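Fomstead Road Runners
Minutes of the Gear and Kit Meeting
Wed 11 February, upstairs room, Fomstead Recreation Center

Called to order at 7:05 p.m. The minutes of the previous meeting were accepted with one correction: the club did not "agree" to a group shoe order in the fall. It agreed to look into one. The chair asked that the difference be kept in mind tonight.

1. Group order of running shoes

The club has an offer from Fagundes, the sporting goods store in Tusport, for a members' discount on the Illitz road shoe. The discount is 20 percent off the shelf price, provided we order at least 24 pairs and pay in one go. The offer letter was read aloud. It says the shoe "returns energy with every stride." The chair asked what it returns the energy to. No answer was available in the letter.

The secretary had asked the store for the test behind the energy claim. The store passed the question on to the maker and got back a second copy of the same brochure. The brochure has a chart with a rising line and no numbers on either side of it. Several members felt that a chart without numbers should not be counted as a chart.

The long run coordinator said the foam may well be soft, and that this was easy to find out by standing in it. Her concern was how soft it would be in September, when most of the club is in marathon training and nobody wants to be breaking in a second pair. The brochure promises "lasting comfort" and gives no mileage. She wants a mileage.

The membership secretary reported on the three members who bought the shoe on their own over the winter. One likes it very much. One likes it but has gone up half a size. The third developed a sore heel, which she does not blame on the shoe, although she has stopped wearing it and the heel is better. The chair said three people was not much to go on either way, and that this applied to the good report as much as to the bad one.

It was asked whether the discount was a real discount. A member who shops in Tusport regularly said the same store had the shoe marked down during its holiday sale, with no minimum order and no letter. He could not remember the exact price and had not kept the receipt. He was asked to look for it. He said he would look but that we should not wait on him.

On the matter of paying in one go, the club would be laying out the money before anyone had tried on a pair. Exchanges would be allowed for size only, unworn, with the box. The secretary pointed out that you cannot tell much about a running shoe unworn and in the box. A member in favor of the order said this was true of all running shoes and we all buy them anyway. This was conceded.

Proposal: to place the order as offered. Failed, 4 in favor, 9 against.

Proposal: to go back to Fagundes and ask for a try-on evening at our Tuesday run, with a short loop outside allowed, before any order is discussed again. Passed.

2. Insoles

A member had brought the leaflet for the insoles sold alongside the shoe. The leaflet says they "align the whole body." The meeting was doubtful that a piece of foam under the foot had been told about the whole body. Two members use insoles that were fitted for them and are happy with them. Both said theirs came from a foot clinic and came with a conversation, and that these come on a hook by the register.

No action. The club will not put its name on the leaflet. Members may of course buy what they like.
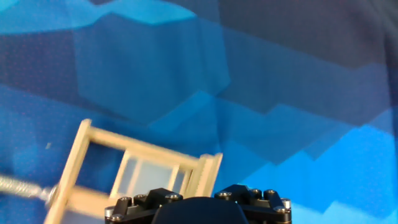
3. Club shirts

The current shirts are in their fourth year. The complaint remains the seam under the arm, which rubs on anything longer than an hour. The kit officer had two quotes for replacements. The cheaper one is for a shirt described as "odor-proof." She had written to ask how many washes the odor-proofing was good for and was told that it was "built for the life of the garment." She then asked how long the life of the garment was. She has not heard back.

There was a longer discussion than the item deserved about whether sleeveless shirts should be offered. It was left that they would be, if at least ten people ask for them in writing. The kit officer does not expect ten people to ask for anything in writing.

A member proposed printing the club's name in reflective ink for winter evenings. The quote for this adds a fair amount per shirt. The chair wondered whether drivers on the Tusport road, who do not appear to see a group of runners with headlamps, would see the word Fomstead in small silver letters. The member said it could be large silver letters. The kit officer will get a price for a plain reflective stripe, front and back, and forget about the words.

Agreed: one sample shirt from each supplier, to be worn on a long run and washed at least five times before anyone votes. The kit officer and the long run coordinator will do the wearing. The club will pay for the samples, up to $200 including shipping. If it costs more than that we have been quoted wrong and should stop.

4. Watches and the distance of the Sunday loop

This item was carried over from last time. Members' watches continue to disagree about the length of the Sunday loop. The shortest reading is from the most expensive watch. Its owner maintains that it is also the correct reading. The owner of the longest reading would like to keep it.

The route secretary reminded the meeting that she measured the loop with a wheel two years ago and that her figure is on the website. It was objected that nobody knows how accurate the wheel is. She said the wheel was checked against the high school track on the same day, and that she would welcome hearing which of the watches had been. There were no volunteers.

Agreed: the wheel figure stands. The item is closed and will not be carried over again.

5. Energy gels at the spring time trial

A supplier has offered free gels for the time trial in exchange for a banner at the start. The race is five miles. The chair asked who needs a gel for five miles. It was suggested that people like to be handed things. The welfare officer said that two runners were unwell last year after trying something new on the day, and she could see this happening again with a table full of flavors none of us have had before.

Some members thought free was free. Others noted that we would have to put up the banner, take it down, and pick up the wrappers along the river path, which last time took longer than the race. The county was not pleased about the wrappers then.

Agreed: decline with thanks. Water at the finish, as usual, and bananas if somebody goes to the store.

6. Any other business

The lost property box now holds four single gloves, a knee brace and one left shoe, men's, well worn. If unclaimed by the next meeting the lot goes out. The shoe was offered around the table and declined.

A request was received for the club to "rate and review" products on its website. The general view was that we would be bad at it and fall out over it. A member offered to write a trial review of her own shoes, which are now six years out of production, and was thanked. No action for now.

A question was raised about whether rest days should be mentioned in the beginners' handout, as the current version only mentions them under injuries. The coach will redraft that page. He was asked to leave out the paragraph on compression socks unless he can say what they do.

Actions
Secretary: write to Fagundes about a try-on evening; ask again for mileage figures on the Illitz shoe.
Kit officer: order sample shirts; get a price for the reflective stripe.
Welfare officer: reply to the gel supplier.
Coach: redraft the beginners' handout.
Member with the holiday sale receipt: find it, if it exists.

The meeting closed at 8:50 p.m. The next one will be in the same room, provided the heating has been seen to. The center says it has. Bring a jacket.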